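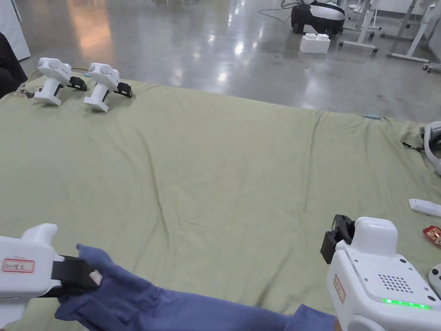
How much fabric do you need for a first pair of pull-on pants? Two yards of something 60 inches wide is enough for most adults, and if you're tall or you like a wide leg, get two and a half and use the leftovers for pockets.

I've typed that reply so many times since August that it gets to go first! People keep asking about the pants, I keep making the pants, and I'm on my fifth pair now. I'm wearing the third while I write this.

The pattern is the Flilau, an elastic-waist pant with one leg piece, a pocket and a casing. The instructions run to 24 pages, which scared me until I saw that most of those are the print-at-home sheets. The leg is a single piece with no side seam, so you cut two, sew the inseams, sew the crotch curve, and you're already trying them on. My first pair took a whole weekend. The last pair took one evening, with a break for dinner.

## Where I bought the fabric

I drove out to Lornthorpe for it. There's a shop there called Aliyu, up a steep flight of stairs over a hardware store, and it's mostly end-of-run apparel cloth on big cardboard tubes. Midweight linen blends, brushed twill, a whole wall of shirting. I went in for two yards and came out with nine – no regrets. The woman at the cutting counter snips a nick and tears across the linen, so you get a true straight edge, and I could have hugged her.

The rust-colored twill is my favorite. It's stiff off the roll and it gets so much softer after two trips through the washer. Please wash yours before you cut! My first pair lost over an inch in length, and I now call them my gardening pants.

## Cutting it out

I don't own a cutting table, so I've had to get clever. Things that have helped:

- Fold the fabric selvage to selvage and let it hang from your hands for a second before you lay it down. If the fold ripples, slide one edge sideways until it hangs straight.
- Use weights, no pins. Mine are big washers from that same hardware store.
- Mark the back of each piece with a scrap of painter's tape. Twill looks the same on both sides at night and very different in the morning.
- Cut the pockets last, from whatever is left, and don't worry about matching the grain if they're hidden.

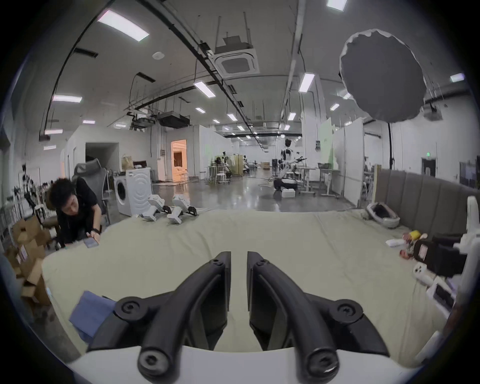

## The elastic question

I started with a braided elastic from a multipack and it rolled over on itself by lunchtime. Then I tried the Drirau knitted kind, an inch and a half wide, and wow, what a difference. It lies flat and it doesn't dig in when I sit. I cut mine three inches shorter than my waist, overlap the ends by half an inch and zigzag across a few times.

Before you close the casing, pin the gap and wear the pants for ten minutes. Sit, squat, climb some stairs. I've changed the length on every pair but one.

Next up is a winter version in a dark green wool blend, with a lining if I'm brave. I still have to figure out whether the lining gets caught in the casing or hangs free below it, so if you've lined a pair of Flilaus, please leave me a comment – I want to hear all of it, seam allowances included.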